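Gimia is moving, and it's getting bigger

A bit of good news for anyone who, like me, has spent too many lunch breaks queuing on the stairs at Gimia. The little shop is leaving its upstairs room and taking over the old Comex unit on the ground floor, with the doors opening on Saturday at 10.

I popped in this week to have a nose round and it's a proper change. The new place is 800 square feet, so you'll be able to turn round without knocking over the soap (I have done this, and I paid for the soap). There's a ramp at the front, a big window, and a back room with a sink where the evening classes will go. The first class is on making your own hand balm and it was nearly full when I asked.

Stock is much the same as before - bath things, brushes, candles, cotton towels - only with more of it out on show. The wooden bits have always been my favourites and they're getting a whole wall. I'm fond of the massage combs in particular, the brown ones with a curved handle and five rounded prongs. Lovely after a day hunched over a keyboard!
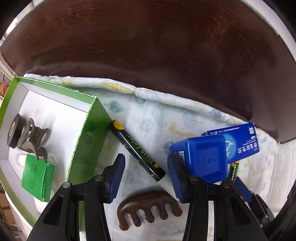
Opening hours and parking

The shop will be open from 9 every morning except Monday, and it's staying open later on class nights. Parking on Lirkutent Road is free for 2 hours, though it fills up fast once the school run starts, so I'd try the car park behind the Cairns bakery and treat yourself to a cheese scone on the way back.

Old gift vouchers will still work, and so will the stamp cards, even the green ones from before the prices went up. I've got three half-filled ones in my purse and I'm told they can be added together at the till.

The upstairs room shuts on Thursday teatime. Anything you've ordered and not picked up will be carried down to the new counter, so bring your slip with you.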